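The Black Washer in the Corner
An interview about laundry, red dye and doing one thing at a time

The woman who runs the laundry at Rilta starts talking before I have my notebook open. She wants me to know that she likes washing. She likes it the way other people like baking, and she has been at it for 11 years, first in a hotel basement and now in a tiled room she set up herself.

"People apologize when they hand me a bag," she says. "They say sorry, it's just socks. And I think, great, socks!"

Rilta takes in household washing from the streets nearby, 70 bags in a normal week and a lot more in September, when the sports teams start up again. During Ramadan she shifts her hours into the late evening, and says those are her favorite weeks of the year, with the street awake and customers stopping to chat long after she would usually have locked up.

I ask what she looks at first when something comes out of a bag. "The color, then the trim, then anything printed," she says, fast, like a phone number. Red is the one that gets her going. She has strong feelings about red.
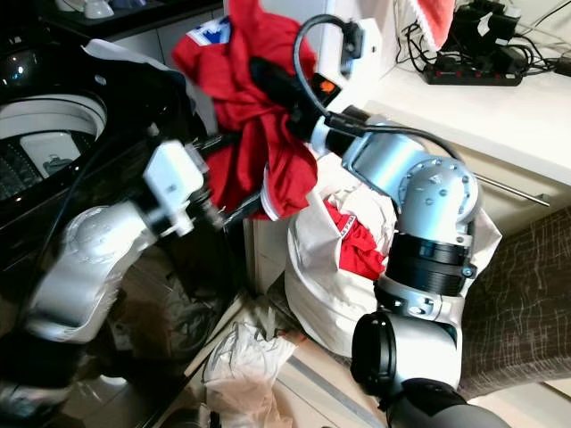
A red garment with a printed patch and thin white trim, beside the open washer.

"Red with white on it is the best puzzle in laundry," she says. "You've got the color that wants to run, and right up against it you've got the one that shows everything. So cold water, short cycle, inside out if there's a print. And please don't leave it lying in a wet heap afterward. Get it out!"

She once turned a whole load of a customer's pillowcases pink with a single new T-shirt. She replaced every one of them, and she kept a pillowcase for herself. It's on her own bed. "It's a really nice pink," she says.

Does she use those color-catching sheets? Sometimes, for a mixed load she doesn't trust. Mostly she would sooner run the red things by themselves, even if it's a small load. She keeps a bucket for testing, too. A damp white rag pressed on an inside seam will tell you plenty in a minute.

We get on to machines, and I confess that I have only ever owned front loaders. She is delighted by this. She thinks top loaders are friendlier: you can lift the lid, you can see what you've got, and your knees don't hurt. 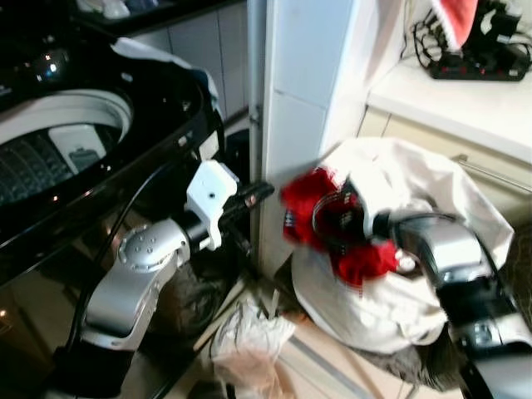
Lid up on the black top loader, with a white cloth over the rim.

"You stand up straight and you look down into it," she says. "I want to see the basket before I put anything in. Hair, coins, a tissue, somebody else's sock. One tissue and you've lost your whole afternoon."

Her shelves and folding table came from Furnia, and she paid 300 for the lot, secondhand. The detergent is Zeso, unscented, and she uses less of it than most of us do. I tell her I fill the cap. She puts her hand over her eyes.

"Half! Try half for a month. If your towels come out stiff, that's often soap that never got rinsed away. And wipe out the drawer or the dispenser or whatever your machine has. Old detergent gets gluey and then it smells, and people blame the clothes."

She goes on to pockets, zippers (closed) and shirt buttons (open), and the habit she most wants everyone to pick up, which is shaking each piece out before it goes anywhere. A garment that goes in as a ball tends to come out as a ball.

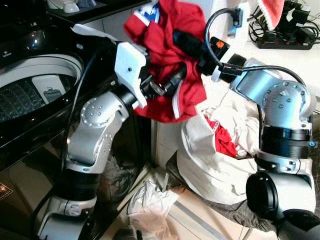

Loose red folds next to the perforated drum.

"Hold it up by the top and let it hang for a second," she says. "You'll find the stain you forgot, or the sleeve that's stuck inside itself. I've done it with every single thing in this room and I still find surprises."

The most she has ever got through in one day is 400 pieces, after a neighborhood street party with a lot of tablecloths. She remembers the gravy. She would do it again tomorrow, she says, and then she asks what I'm planning to wash my sweater in.

Rilta is taking new customers from 22nd March. Bags can be dropped off at the side door.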